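Bread rolls going hard by the next day

Asked in Baking and Bread — 7 replies, 3 shown

I make a batch of white rolls most weekends and they're lovely for the first few hours. By breakfast the next day the crust is leathery and the middle is dry. I use 660 g of strong flour, a sachet of yeast, salt, a spoon of sugar and water. No butter or milk. Baked at 220 until they look done. They go in the bread bin once cool. Is it the recipe or the way I'm keeping them?

Reply 1
Bit of both. Lean dough stales fast whatever you do. Swap a third of the water for milk and rub in 40 g of butter, and you'll get another day out of them. Also stop baking by colour. Get a probe thermometer and pull them when the centre reads 94 degrees. Mine is a cheap Nilten and it's been fine.
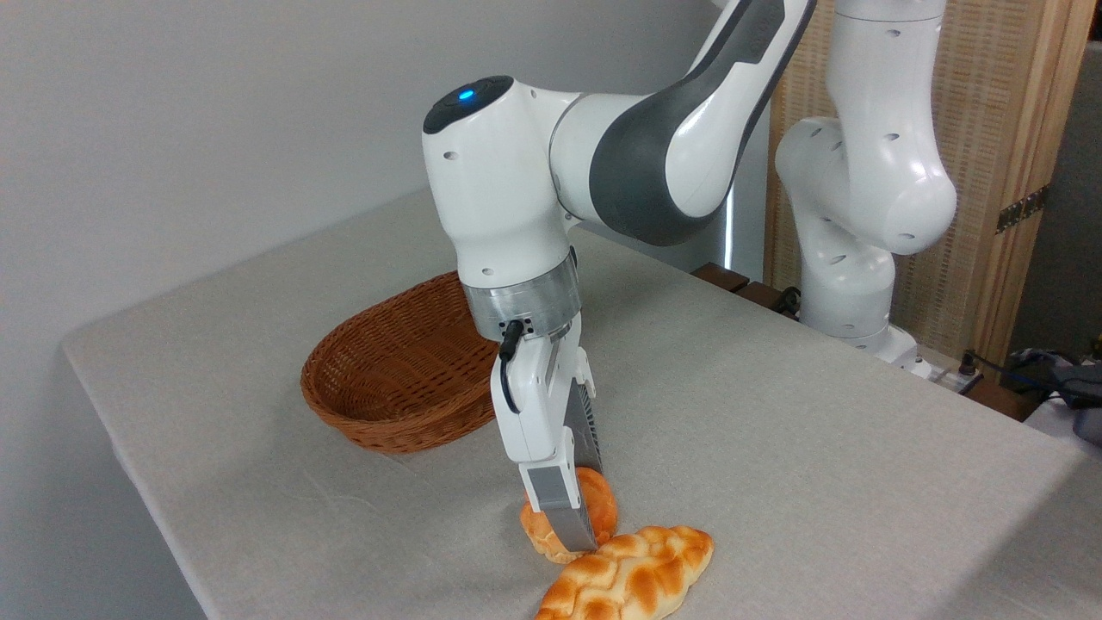
A round roll, golden brown on top.

Colour mostly tells you about the crust. Sugar and milk brown early, so once you change the recipe you might need to drop the oven to 200 or the tops will get ahead of the middles.

Reply 2
just freeze them

Reply 3
Agree with freezing, but do it the same day, as soon as they're fully cool. Bag them in twos and squeeze the air out. Don't put them in the fridge — they stale faster in there than on the bench. To use, leave one out for an hour or give it a few minutes in a warm oven from frozen.

How much water are you using? You didn't say. For that much flour I'd want at least 430 g.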